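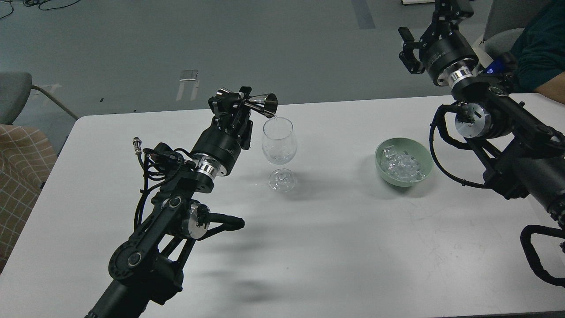 Betreff: Re: [Lureck-Liste] Getränketisch im Januar: Messbecher, Eis, Gläser

Datum: Montag, 6. Dezember

Hallo zusammen,

ich antworte gesammelt, weil zu der Mail von letzter Woche mehrere Rückfragen direkt bei mir gelandet sind. Zur Erinnerung der Text, um den es geht:

> Hallo Liste,
>
> für den Januarabend im Haus Moura brauchen wir einen Tisch mit Getränken ohne Alkohol.
> Beim letzten Mal haben wir nach Augenmaß eingeschenkt. Die ersten Gläser waren viel
> zu kräftig, die letzten schmeckten nach Leitungswasser.
>
> Meine Fragen:
> Reicht ein Doppelmessbecher, oder brauchen wir richtige Messkannen?
> Nehmen wir Stielgläser oder die Becher aus der Küche?
> Wohin mit dem Eis? Der große Eimer ist undicht.
>
> Wer Erfahrung hat, bitte bis Ende der Woche melden.

Messbecher

Der Doppelmessbecher reicht. Edelstahl, zwei Kegel, an der Taille verbunden, die Form kennt jeder von der Bar. Eingeschenkt wird langsam, in dünnem Strahl, die Öffnung knapp über dem Glas. Wer mit Schwung kippt, hat die Hälfte auf dem Tisch. Bei Sirup den Becher zwischendurch ausspülen, sonst bleibt so viel an der Wand hängen, dass das Maß nicht mehr stimmt. Wir haben 2 Stück. Einer bleibt für Sirup, der andere für alles Klare. Ich markiere sie mit Klebeband am Rand, innen bleibt natürlich alles frei.

Messkannen würde ich weglassen. Auf dem Tisch ist nicht so viel Platz, und beim Vormischen geht die Kohlensäure verloren.

Gläser

Stielgläser. Im Schrank bei Moura stehen 76 Weingläser, klar, ohne Aufdruck. Man sieht darin sofort, wie viel schon drin ist, und wer das Glas am Stiel hält, wärmt das Getränk nicht auf. Die Küchenbecher halte ich als Reserve bereit — die sind allerdings zum Teil vergilbt und müssten vorher in die Spülmaschine.

Bitte das Glas zum Einschenken auf dem Tisch stehen lassen und nicht in die Hand nehmen. Mit dem Messbecher in der anderen Hand wackelt es sonst doch.

Eis

Den Eimer habe ich entsorgt. Eine Schüssel genügt, wenn sie öfter nachgefüllt wird. Die mintgrüne fasst eine gute Portion Würfel, auch über den Rand gehäuft. Sie steht rechts neben dem Glas, nah genug zum Greifen, aber so, dass man mit dem Ellbogen nicht hineinkommt. Zange oder Löffel dazu, keine Finger. Cliller liefert die Würfel in Beuteln, den Rest lagern wir in der Kühltruhe im Keller.

Tisch

Der weiße Tisch, und zwar ohne Tischdecke. Darauf erkennt man Pfützen zwar schlecht, aber er ist mit einem Lappen in einer Minute wieder sauber. Flaschen kommen darunter in die Kisten, oben steht nur, was gerade gebraucht wird. Für den Boden bringe ich eine Gummimatte mit, weil es vor dem Tisch erfahrungsgemäß tropft.

Mengen und Kosten

Ich habe bei Bancombe 300 Strohhalme aus Papier bestellt, die sind schon da. Servietten gab es nur im Karton zu 2000, das reicht dann auch für die nächsten Jahre. Wer einen trockenen Platz dafür weiß, bitte melden — bei mir stehen sie im Flur.

Offen ist noch, ob wir eine zweite Schüssel für Zitronenscheiben haben. In der Küche habe ich keine passende gefunden. Notfalls tut es ein tiefer Teller.

Antworten bitte an die Liste und nicht nur an mich, dann muss ich nicht alles weiterleiten.

Viele Grüße
Getränketisch Lureck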